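Shelf life and filling of chilled dressings: speaker notes
Trisska small-batch session, 25th January

Slide 1. Opening

Introduce the product line: three chilled dressings made by Trisska for the deli counter trade. Two are oil-in-water emulsions, one is a fruit vinegar base with no emulsifier. All three go through the same filling line. State up front that the talk covers acid control, emulsion stability and filling temperature. Pricing and label claims are in the afternoon session.

Slide 2. The recipe as sold

Read out the ingredient order for the mustard dressing: rapeseed oil, water, cider vinegar, mustard, egg yolk, sugar, salt, xanthan gum. Point out that the yolk is pasteurized and arrives frozen. The gum is there for cling and to slow creaming. It doesn't replace the yolk, and when we tried a batch with the yolk cut by half and the gum raised to compensate, the texture passed but the oil separated in the cold store.

Don't give the percentages. They are covered by the agreement with Zondo and the slide has been edited to match.

Slide 3. Acid control

Target for the finished dressing is pH 3.8, with a rejection limit of 4.1. Measure on the finished product at room temperature, after the sample has been stirred and left to stand. The meter gets calibrated at the start of each shift with the 4.0 and 7.0 buffers. Oil coats the probe, so it needs a detergent rinse between samples. Most of the odd readings in last year's log trace back to a dirty probe.

Mention vinegar strength. The supplier specification allows a range of acidity, and a drum at the low end moves the finished pH enough to matter. We now titrate every drum on arrival and adjust the water. Before June we were adding vinegar by volume and trusting the certificate.

If asked about lemon juice: it varies more than vinegar, the flavor fades sooner, and we only use it in the fruit base, where it goes in after the vinegar has been checked.

Slide 4. Order of addition

Water phase first: water, vinegar, salt, sugar. The gum is dispersed in a small part of the oil before it goes in, otherwise it forms lumps that the mixer will not break down. Then mustard and yolk, then the remaining oil in a slow stream with the rotor at 3000 rpm.

Stress the oil rate. Adding it too fast gives a coarse emulsion that looks fine in the tank and fails in storage. The Oosthuizen mixer has a metering valve on the oil inlet, and the setting is marked on the dial. Operators coming from the older mixer tend to open it further because the batch seems slow. 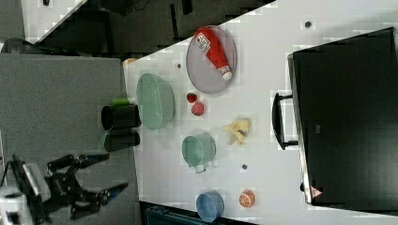 Hold the batch at low speed once the oil is in. Switching off straight away leaves air near the surface, and that air shows up later as a darker ring at the neck of the bottle. A slow paddle for 20 minutes clears most of it. Vacuum mixing would clear it faster, but the tank at Clundau is not rated for vacuum.

Slide 5. Droplet size

Show the two curves. The left curve is a batch made to the procedure, the right one is the fast oil batch. Explain that the median is close in both cases and that the problem sits in the tail on the right. Large droplets rise first and meet at the top, and the oil layer starts there.

We don't measure droplet size on every batch. The bench check is a microscope slide from the top and bottom of the tank, compared against a reference card. Any visible difference between top and bottom means another pass through the mixer.

Slide 6. Filling temperature

The emulsions are filled cold, at 9 °C or below. The fruit base is filled hot because it has no egg in it and can take the heat. Changing between the two on one line is the main cause of lost time. After a hot fill the manifold has to be cooled and drained before any emulsion goes through, and the first bottles are discarded whatever they look like.

Headspace: keep it small on the emulsions to limit oxygen. Rancid notes in the stored samples came from bottles with a low fill, mostly from nozzle 3. The nozzle has been rebuilt and the last check showed an even fill across the manifold.

Slide 7. Storage trial

Samples were held at chill temperature and at a mild abuse temperature, then opened at set intervals for pH, plate counts, taste and a visual check. Acid was stable throughout. Yeasts and molds stayed under the limit in the unopened bottles. The end of life for the mustard dressing was set by flavor: the vinegar edge softens and a flat, oily note comes in behind it.

The opened bottle test is still running. Do not quote a figure for it. If pressed, say that the current label instruction stays in place until the report is signed off.

Slide 8. Open points

Rosemary extract as an antioxidant, first batch made, taste panel not yet held. A lighter cap for the small bottle, waiting on torque results. Replacement of the xanthan in the fruit base with pectin, which would suit the hot fill but needs a new mixing step.

Take questions. The procedure sheet and calibration log template are on the table by the door, and the microscope reference card can be requested from Trisska technical.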